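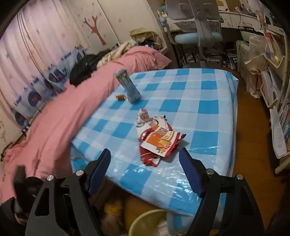 Gusov is a small depth-estimation model for cheap stereo camera boards, and the release notes that came with its first version said it gave "reliable range in any home". I don't believe that and neither should you. Depth from two lenses depends on matching a patch in the left view to the same patch in the right, and ordinary homes are full of things that spoil the match. A glossy plastic tablecloth in blue and white gingham will do it: one check looks much like the next, so the matcher can lock on to the wrong square, and the small white reflections shift between the two lenses. A crumpled snack packet lying on the same cloth is a mixed case. The printed lettering is easy to match, the twisted ends of the wrapper much less so.

## What is in the repo

- `weights/` - the Gusov checkpoint, in full and half precision
- `convert/` - scripts for the Cakon board, and only that board
- `eval/` - the test harness and the list of failures
- `calib/` - stereo calibration, copied from Zerkach with small fixes

The training set isn't here. It came from Acuña under terms that don't allow us to pass it on, and please don't open an issue asking for it.

## Quick start

 pip install -r requirements.txt
 python calib/run.py --board cakon
 python eval/live.py --weights weights/gusov_half.pt

If `calib/run.py` prints an error above 2 pixels, stop and calibrate again. People skip this step, then report that the model is broken. Sometimes it is, but I can't tell from a bad calibration.

## Evaluation

The test split has 2,000 stereo pairs. The headline score is the share of pixels within 5 per cent of the measured depth, and I have left it out of this file on purpose. It is dominated by walls and floors, which are easy, and it went up every time someone added more walls. Run `eval/report.py` and read the table by surface type.

Things I would want to see before trusting a number from this or any similar model:

1. Results on surfaces that shine, with the lamp in more than one place.
2. Results with the camera moving. Most published tests use a tripod.
3. The worst 60 pairs, shown in full, with no hand-picking.

Number 3 is in `eval/worst/`. It isn't pretty.
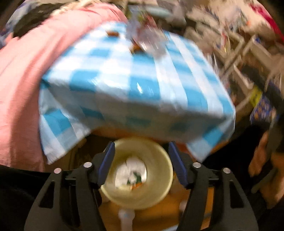 Motion is where the claims get thinnest. The Cakon board reads its sensors line by line, so quick movement bends shapes as well as blurring them, and the calibration knows nothing about either. Take a checked cloth draped loosely over something boxy, with its squares smeared into streaks: the corners the matcher relies on have gone, and what's left can line up almost anywhere. Clear, crinkled plastic wrapping on top of it is worse again, as the model has to choose between the wrapping and whatever lies behind. Gusov always gives an answer in cases like these. The confidence map is meant to warn you, but it was tuned on sharp pictures and I would treat it as decoration.

## Known problems

- Half precision drops thin objects such as cables. Use full precision if you care about them.
- Frame rate on the board is 18 per second with nothing else running. Turn on the viewer and it falls.
- Mirrors are reported as rooms. No fix planned.

## Contact

Stavros Gashi looks after the board scripts; I look after the rest. Bug reports need the calibration file and a raw stereo pair - a screen grab of the depth map is no use to either of us.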